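Storing Small Gold and Silver Holdings at Home: Practical Notes
Updated 6/30/24

Metal kept at home needs dry air, a stable surface and a written record. Most damage to small holdings comes from handling and from poor packaging.

Packaging
Gold of high purity does not tarnish under household conditions, but it is soft and marks easily. Silver reacts with sulphur compounds in the air and will darken. Keep the two in separate containers. Avoid soft PVC flips, which can leave a green residue on coins over time. Rigid acrylic capsules are suitable for both metals. The Pelov capsules sold in tubes of 15 have a tight friction fit and should be opened over a folded towel.

Do not store silver against rubber bands, wool felt, newsprint or untreated cardboard. A sealed bag with an anti-tarnish strip works well. Replace the strip every 6 months and write the date on the bag.

Humidity
A closed safe traps moisture, particularly one bolted to a basement slab. Place a rechargeable desiccant canister on the lowest shelf and a small hygrometer on the upper one. Keep the reading below 50 per cent. The Nodilach canister changes colour when saturated and is dried in a vented oven according to the label.
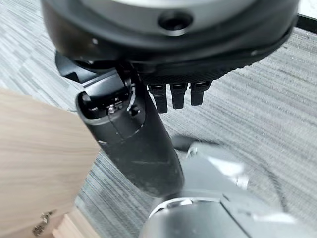

Handling bullion calls for clean cotton or nitrile gloves and a grip on the edge only. Skin oils etch the surface of silver and leave prints on proof finishes that cannot be removed without loss of value. Cover metal tongs with heat-shrink tubing before using them on coins. A textured black band, woven or knurled like the one on the housing in the photo, gives a good grip on a tool handle, but the same texture has no place against a coin face. Do not polish. Dealers discount cleaned coins, and a bar with altered surfaces may be sent for assay before purchase.

Weighing
Use a scale that reads to 0.01 g and check it with a calibration weight before each session. Let the scale warm up on a level bench, away from vents. Record the gross weight with the capsule, then the net weight. A troy ounce is 31.1035 g; a kitchen ounce is 28.35 g -- mixing the two is the most common error in home inventories.

Records
List each piece by metal, fineness, weight, serial number and price paid. My own sheet runs to 117 lines and prints on a few pages. Keep one copy outside the house. Check the bullion limit on your home policy as well; mine with Khurana stops at $3,000 unless items are scheduled separately. I revise the list each September, when the policy renews.

Labels
Use pencil or archival ink on acid-free paper. Pratent label stock holds up in a cold safe, but the adhesive should go on the outer box and never on the capsule.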